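Guest Questions, Devham Cottage

I get the same handful of emails before every stay, so I finally typed up my answers. Last updated 25 September 2018.

What time can I check in?
Any time after 3 pm. If you're on the late bus from Trernard, just let me know and I'll leave the porch light on for you (the path is pretty dark once you're past the gate).

Is there parking?
Yes, one spot right beside the house. Please don't use the lane, my neighbor needs to get his trailer through! If you have a second car, the lot behind Pfeiffer's bakery is free overnight, and it's a five-minute walk.

Can I bring my dog?
I love dogs, so yes. There's a $25 fee per stay and I ask that they stay off the beds. The couch I've given up on.

How's the wifi?
Fine for email and movies, a bit slow if everybody is on at once. The password is on the fridge.

Where should we eat?
Tumov, down by the water. Get the dumplings. They only have a few tables, so call ahead, and bring cash in case the card machine is having one of its days.

Do I need to bring towels?
Nope! Every guest gets a bath towel and a hand towel, all white, and I keep spares in the hall closet. I do ask that you bring your own for the beach, the sand is murder on my washing machine. 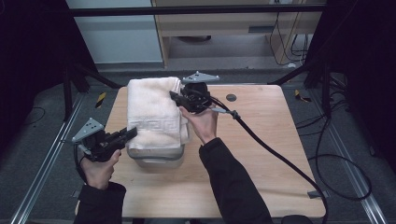 What if I have to cancel?
Let me know 27 days or more before you arrive and you'll get everything back. After that I keep the deposit, unless I manage to rebook your dates, in which case I'll send it back to you.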